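Clumel Robotics Club forum > Student Projects > Kitchen sim challenge – our entry so far

Started by wombat_torque
February 11, 2025

Hi all! Long post, sorry, but I'm too excited to keep it short. Our team (we're going by Tivalov this year) finally has the arm doing something useful in the kitchen sim. For anyone who missed the first meeting, the task is to get the cookware where it's asked to go without knocking anything over, all in simulation, and then write it up for the September showcase.

We started with the pot because we figured the lid handle would be an easy grab. It wasn't! Our grasp planner kept going for the rim of the lid and the whole lot would slide toward the wall. So we parked the pot and moved on to the frying pan, and that's been way more fun. 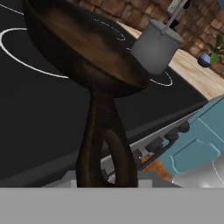
The trick for us was working from the wrist view and picking the approach angle before worrying about finger width. Once we stopped coming straight down and let the wrist roll a bit, the success rate went from embarrassing to 70 per cent over our last batch of runs. Still lots of failures where the pan twists, but they're interesting failures now.

Happy to share the config if anyone wants it. What's everyone else up to?

---

gearbox_gumtree wrote:

Oh nice, that's miles ahead of us! We're still on the drawer task and our arm opens it with its elbow half the time.

Question about the 70 per cent – is that with the pan always starting in the same spot, or are you shuffling it?

---

wombat_torque wrote:

Shuffled position, fixed orientation. So the handle always points the same way to begin with. I know, I know. Full random is next on the list.

---

stelmakh_fan wrote:

I'm going to be the grump and say fixed orientation makes that number pretty hard to compare. We ran the Stelmakh baseline with everything randomised and it fell in a heap. 3546 episodes of training and it still tried to pick the pan up by the bowl.

Also not sold on the wrist view. You lose the pan as soon as the gripper gets close, and then you're guessing.

---

wombat_torque wrote:

Fair call on the orientation, I'll put it in the write-up so it's clear. I don't agree about the wrist camera though! Up close is exactly where we need the detail on the handle. We tried the overhead view for a fortnight and it couldn't tell the handle from the shadow next to it.

---

tinsnips wrote:

Why not both? We feed in 2 cameras on team Tadano and it's slower to train but it copes when one view gets blocked. Ours had 1416 demos behind it, mostly done by whoever was free at lunch, so the quality is all over the place.

---

stelmakh_fan wrote:

Both is what I'd do. My beef is with wrist only.

---

gearbox_gumtree wrote:

Can I ask a dumb one – what friction did you set on the pan handle? Ours came out of the box so slippery that anything with a handle shot across the room. Very funny the first few times.

---

wombat_torque wrote:

Not dumb at all, we lost a whole session to that! We left the pan alone and bumped up the friction on the finger pads. I'll post the config tonight once I've cleaned out the swearing in the comments.

And tinsnips, I'd love to see how you line up the timing on the two cameras. We gave it a go – got a lag between them that made the arm wobble like jelly.

---

tinsnips wrote:

Yep, had the wobble too. Check that they're both set to the same step rate, ours weren't. I'll bring the laptop to the next meeting and we can run your pan task on it.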